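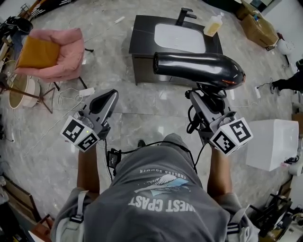 Last changed: 5 Oct 2025

Open day at Bornmont shows how household robots get their lessons

Visitors to the Oseo workshop in Bornmont got to see household robot training up close at the company's open day, and many of them got to try it themselves.

Oseo opened its doors to 136 people over the course of the day. They came in small groups, each led through the rooms by a member of staff. The company makes software for robots meant to help with everyday jobs in homes and care facilities, and most of its work is done on a single floor of the old Haruna furniture warehouse.

The busiest stop was the bathroom corner, where a vanity cabinet with a sink and a black faucet stands on the tiled floor. Staff took turns there with a pair of hand-held grippers, picking up a hair dryer and moving it the way a person would when getting ready in the morning. The grippers are held one in each hand. A white cube with black-and-white square markers on it is fixed to each one, and cables run from the grippers to a small box worn near the waist.

Erlinda Ignacio, who runs the training floor, told each group that the person holding the grippers is doing the teaching. The markers let the system work out where each hand is and how it is turned. The recordings are then used to train a robot arm that has the same kind of fingers on the end.

"We could write out every step of picking up a hair dryer, and we tried that years ago," Ignacio said. "It took weeks and it worked for one hair dryer. Now we pick it up again and again, in different ways, and we let the software find what those have in common."

A hair dryer is harder than it looks, she told visitors. The body is smooth, the weight sits toward the back, and the cord pulls on the hand. The nozzle also has to end up pointing in a useful direction. A gripper that takes hold too far forward will let the back end drop.

Several visitors asked why the work is done with hand-held tools when the company owns robot arms. Ignacio said a person with grippers can get through many more tries in a day than a person steering an arm by remote control. The grippers can also be taken into places where an arm would not fit. Oseo still checks its results on real arms before anything goes further.

Groups then moved to the second room, where two arms are mounted on a workbench. One of them was set up to lift items out of a drawer and place them on a tray. It managed a hairbrush and a folded washcloth without trouble. A tube of toothpaste gave it problems, and it dropped the tube twice in front of the late morning group before getting it onto the tray. Staff let it keep trying, and the group applauded when it got there.

The second arm was running a program called Patach, which Oseo has been working on since last December. Patach is meant to let a robot notice that a grip is slipping and change it before the item falls. The version shown at the open day works only with items the arm has handled before. Felicidad Baluyot, the engineer in charge of the program, said her team has tested it on 17 household items so far and is choosing the next set now.

Baluyot took questions for most of the afternoon. One man wanted to know if the arms would ever be strong enough to help someone out of a bathtub. She said no arm in the building was made for that, and that lifting people is a different field with different safety rules. Oseo's work is limited to objects that can be held in one hand, with a few two-handed tasks such as opening a jar or folding a towel.

Another visitor, a retired nurse, asked about people with weak grip or tremors. Baluyot said that group is one of the main reasons the company chose bathroom and dressing tasks to begin with. A brush or a hair dryer can become too heavy to hold over the head long before a person needs full-time care. She said a robot that holds the dryer steady while the person sits in a chair would already be useful to many people, but that there was no product to sell yet and no date for one.

Privacy came up as well. Oseo records only in its own rooms at present, Baluyot said, and everyone who wears the equipment signs a consent form first. If the company starts recording in private homes, the people living there will be able to look through the material and have parts of it removed.

After the tour, visitors could try the grippers at a practice table near the entrance. The task was to pick up a plastic cup, turn it over and set it down on a coaster. Most people needed a few tries to get used to the fingers, which open and close with a squeeze of the hand. Children tended to pick it up faster than their parents, according to the staff at the table. The line was longest after lunch – at one point it reached back to the stairs – and the company kept the table open past the planned closing time so that everyone waiting could have a turn.

None of the visitors' tries were recorded.

The open day was the second one Oseo has held in Bornmont. The first was for suppliers and local schools only. Ignacio said the company decided to invite the general public this time after neighbors kept asking what went on in the building. She said the questions were helpful for her team too, and that a list of household tasks suggested by visitors is now hanging in the break room. Changing a pillowcase and threading a needle were both on it by the end of the day.

Two training jobs on the recording floor are open at the moment. They involve wearing the equipment and carrying out set tasks for part of each shift, with the rest of the time spent checking recordings on a computer. No technical background is needed, and new staff are trained on site. Applications can be handed in at the front desk or sent by mail to the Bornmont office.

School groups that could not get a place at the open day can ask for a separate visit. These are held on weekday mornings and must be booked ahead by a teacher. The next open day for the public has not been scheduled.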